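Most marks on a wooden tabletop are in the finish and not in the wood. Find out which before you reach for sandpaper. Put a drop of water on the mark and wait two minutes. If the drop sits up, the finish is still intact there and you only have to clean or polish it. If the water soaks in and the spot darkens, the finish has worn through and will need to be built back up.

## Everyday cleaning

Use a soft cotton cloth, barely damp, with a little dish soap in the water. Wipe along the grain, then go over it again with plain water and dry it right away. Old T-shirts are fine. Paper towels leave lint and some of them scratch a soft finish.

Skip vinegar on shellac and wax. Skip spray polish with silicone in it on anything you may want to refinish later, as the silicone gets into the pores and the new coat pulls away in small craters called fisheyes.

Sticky spots from jam, syrup or tape come off with mineral spirits on a rag. Test it on the underside first and open a window. Lay the rag flat outdoors to dry before you throw it out.

## White rings

A white or cloudy ring is moisture trapped in the finish. A fresh one often fades overnight. If it's still there in the morning:

1. Lay a dry cotton cloth over the ring.
2. Set an iron on low, no steam, with the tank empty.
3. Press for a few seconds, lift, and look.
4. Repeat until the ring is gone. Stop if the finish feels tacky.

For older rings, rub with a dab of plain white toothpaste (no gel, no whitening grit) on a fingertip, always with the grain. Wipe clean and wax. The shine will be a bit duller in that area until you buff it.

Black rings are a different problem. Water has reached the wood and reacted with the tannins in it. You have to strip the finish and use oxalic acid, sold as wood bleach. Wear gloves and goggles and follow the label.

## A table the kids use

A high gloss shows every fingerprint and scratch, and on a play or craft table it will look tired in a month. A matte or satin finish in a medium brown hides far more. Tarmo Pärn, who refinished our old dining table, put three thin coats of satin water-based polyurethane on it and told us to leave it alone for a week before setting anything heavy down. It has held up through several winters of modeling clay and poster paint.
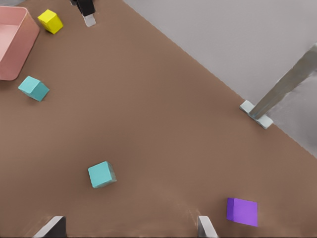

Check the bottoms of anything that lives on the table. Vases, lamps and pottery need felt pads, and the pads need replacing when they get hard or pick up grit. Rubber and soft vinyl feet are worse than bare wood or glass, as the plasticizer in them can soften a lacquer and leave a mark that won't polish out. If you can't avoid them, put cork underneath.

Crayon comes off with a plastic scraper and then a little mineral spirits. For ballpoint ink, try soapy water first. Rubbing alcohol lifts ink well but dissolves shellac on contact, so know what finish you have.

## Scratches

- **Light scratches:** paste wax in a matching color. Rub it in, let it haze, buff.
- **Medium scratches:** a touch-up marker one shade lighter than the wood. You can go darker later.
- **Gouges:** a hard wax stick, melted in and leveled with an old plastic card.
- **Dents:** a damp cloth and a warm iron will raise the fibers if they aren't torn. This works best on bare wood and can cloud a finished top.

## When to recoat

Once a year, do the water drop test in several places, including where people rest their arms. I do ours in May, when the windows can stay open. If most of the drops soak in, clean the whole top, scuff it lightly with 320-grit paper, wipe off the dust and brush on a thin coat. Let it dry for as long as the can says, scuff again, and add a second.

Keep the leftover finish in a jar filled close to the top, with the name and date on the lid. Water-based finish must not freeze, so bring it in from the garage before winter.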